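How to plan a budget for hand-held grippers
Last updated 4 July 2025

In May we had to prepare a purchase plan for the Fisurura project, where people collect manipulation data at home with hand-held grippers. I write down the steps as we made them. The prices are left out, as they depend strongly on your country and your supplier.

Step 1. Write the task list before the shopping list.
We first asked for quotes from Zokbridge and from Wallner, and this was a mistake. Both of them asked us which objects we want to grasp, and we had no good answer. Make a list of the objects with their smallest and largest width, and also mark which of them are soft. Fruit is a good test for soft things, and it is cheap to replace.

Step 2. Decide how many units you need.
Count per working place, and then add the spares. Our plan had 8 working units and one spare, so 9 in total. If your tasks need two hands, every place needs two grippers, and the number of places becomes half. Please check this early, as it changes the whole table.

Step 3. Try one unit in a real room.
Before you sign the order, ask for a loan unit and use it at a normal table, with normal furniture behind it. A clean laboratory desk will show you very little about the daily use.

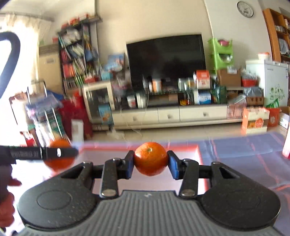
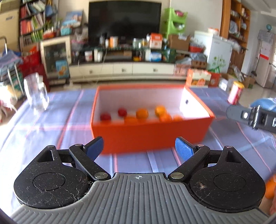 During the trial, keep a simple notebook. Write how long one session takes, how often the pads must be cleaned, and if the hand of the operator becomes tired. We planned sessions of 60 minutes and we kept this length also in the final plan.

Step 4. Budget the parts that wear.
Finger pads are the first line here. Ask the supplier if they are sold separately and in which quantity. Plalholm sells them only in large packs, so we put 300 pads in the plan, which is more than we wanted. Add also pivot screws, cables, memory cards and cleaning cloths. Dust and hair collect on the housings when you work in homes, so a soft brush for each unit is a small but useful cost.

Step 5. Budget the objects and the table.
This line is often forgotten. You need boxes, a tablecloth or two, and fresh fruit for every week of collection. Put it as a weekly cost and not as a one-time cost.

Step 6. Ask these things in writing before the order.
Delivery time for the whole quantity
Who pays the shipping for repairs
If later units will have the same pads and the same camera mount
How long the spare parts stay available

We received the third answer very late from Wallner, and for this reason our order was moved to the next quarter. If you have a fixed deadline for spending, send the questions together with the first request for a quote.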